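Chapter 4
Learning to Grasp from Logged Attempts

4.1 Scope of the chapter

Chapter 3 treated grasp planning as a geometry problem. Given a full model of the object and of the fingers, a planner could list the contact points, test each pair for force closure, and return the best one. The method is sound when the model is known. In bin picking it seldom is. Objects overlap, some are soft, some let light through, and the depth sensor returns gaps where their surfaces should be.

This chapter takes up a second approach. A scoring function is fitted to a log of past grasp attempts, each marked as a success or a failure. At run time the function scores a set of candidate grasps and the arm carries out the one with the highest score. No object model is used at any point. We develop the method on one data set, the Jalby log, and return to it in Chapters 6 and 9.

Readers should be familiar with the camera and hand frames defined in Section 2.3 and with logistic regression at the level of Appendix B.

4.2 The Jalby log

The Jalby log holds 3,000 grasp attempts recorded in a single work cell. The object set contains 51 household and packaged goods, chosen to include rigid boxes, clear plastic, cloth, and thin tubes. For each trial, 12 objects are drawn at random and tipped into the bin. The arm then makes attempts until the bin is cleared or until four attempts in a row have failed. The bin is not stirred by hand between attempts.

Each entry in the log has five fields: the color image and depth image taken before the attempt, the pose of the hand at closure, the finger width after closure, and the outcome. An attempt counts as a success if the object is still held after the hand has been raised to the drop height and kept there for two seconds. Attempts that lift two objects at once are marked as failures in this chapter. Section 6.4 looks at what changes when they are not.

The camera is fixed to the cell and does not move with the arm. During an attempt the arm and its cables hide part of the bin, and for this reason only images taken with the arm withdrawn are used as input to the scoring function. Images taken during the attempt are kept for checking outcomes by eye.

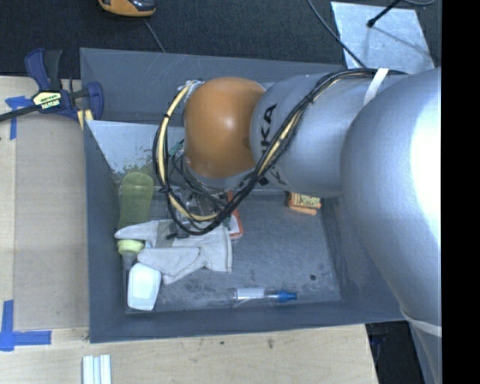

4.3 Sources of error in the log

Three kinds of error affect the labels and inputs. They are listed here because the noise model in Section 4.5 depends on them.

Depth dropout. Clear and shiny surfaces return few valid depth readings. A candidate placed on a clear bottle may be assigned the height of the bin floor beneath it, and the fingers will then close too low. In the Jalby log, dropout is the most common cause of failed attempts on clear objects.

Soft contact. Cloth items such as gloves can be pinched almost anywhere, but the finger width after closure is close to zero. A rule that treats a fully closed hand as empty will mark these attempts as failures. The Jalby labels were set from the images at drop height, and the width field was kept only as a check.

Calibration drift. The transform between camera and arm was measured again after every 100 attempts. Between measurements the error was found to grow slowly, mostly along the direction of reach. Attempts made late in a block are therefore a little less reliable than those made early, and the block index is stored with each entry so that the effect can be tested.

4.4 Notation

Let x denote the image pair before an attempt and g the hand pose at closure. The outcome y is 1 for success and 0 for failure. We write s(x, g) for the score, read as an estimate of the probability that y = 1. The set of candidates produced for an image pair is written G(x), and the grasp carried out is the member of G(x) for which s is greatest.

Note that s is fitted only to grasps that were tried. Poses far from any in the log may receive high scores with no support from the data. Section 4.6 gives a simple bound on G(x) that limits this effect.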